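May, bench notes, finish trials for the Fendcombe desks

Started 8:40. Four test boards left from the last batch, all birch, all sanded to 180 and wiped down. The question is still whether the Clorkitz water-based topcoat can go over the Lindqvist oil without fisheyes. Last month it failed on two boards out of four, and I had not written down the drying time, so those results are no use.

Board 1: oil, wiped off after 5 minutes, left overnight, then topcoat. Small craters along one edge. Same edge I had handled without gloves, so I don't trust it.

Board 2: oil, left 51 hours, light scuff with a gray pad, topcoat. Clean. Cross-hatch tape test pulled nothing.

Board 3: same as 2 but no scuff. Looked clean, but the tape lifted flakes at three of the cuts. Scuffing stays in.

Board 4: no oil, topcoat only, as a control. Grain raised more than expected. Knocked back with 320 and recoated. Color is paler than the others, and Gedlow may prefer it. They asked for "light, no orange" and the oil does go slightly orange under the shop lights.

Used 309 g of topcoat in all, including what stayed in the roller. That is more than the can suggests for this area. Foam roller soaks up a lot. Try the short-nap one next time and weigh it before and after.

Humidity meter by the spray booth is reading high again. Checked it against the one in the office and they disagree by 4 points. Need to recalibrate before the next round or the drying times mean nothing.
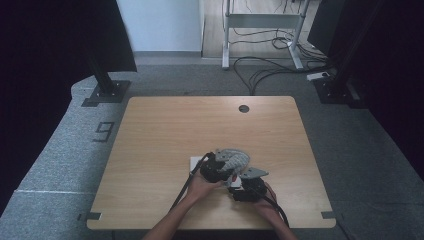 *Light wood top with a pale finish, from directly above. Cable hole near the far edge.*

Grommet holes: seal the cut edge before fitting the ring. Two thin coats with a small brush, no sanding between. The raw edge on the old sample went fuzzy where coffee got in.

To do:

- repeat board 2 with a 24-hour wait
- order more gray pads
- ask Gedlow about oil or no oil before cutting the rest
- label the cans with the date opened

Stopped 4:15, rollers in the bucket.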